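## About Kimari

Kimari gathers hand-held demonstrations for teams that train robots to work with household and office objects. We operate from two rooms above a print shop in Tenbridge. Siamak Kiani started the company and still plans most of the tasks.

Our operators carry a gripper with a camera on it and do the job themselves. One job might be setting a power strip square to the table, or picking up its cable without dragging the strip along. Each attempt is saved as one example. A task is finished when we have 309 usable examples, and our largest set so far, recorded under the project name Prelledow, holds 3575.

We ask operators to open the jaws fully before each attempt and to move at an ordinary pace. Fumbles are kept and labelled as fumbles. Colour and lighting are changed on a schedule, so that a model doesn't learn one table at one time of day. 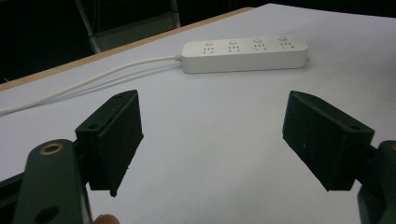 Jinlong Cai wrote to us in October that cables had been the weak point in every set he'd bought before, and that he would sooner have fewer examples with the cable lying in more positions. We changed the cable tasks after that. The starting layout is now reset by a second person, who doesn't tell the operator where things will go.

### How we work with clients

Send us a list of objects and what you want done with them. We'll record a trial batch first, usually within about 6 working days, and you can ask for changes before the full run. Files come with labels, operator notes and a record of any attempts we left out.

We don't train models or sell grippers. Our labelling tool, Mathew, is included with every order and runs on an ordinary laptop.

Visits to the Tenbridge rooms are by arrangement. The street door is locked after 4 p.m., so please use the buzzer.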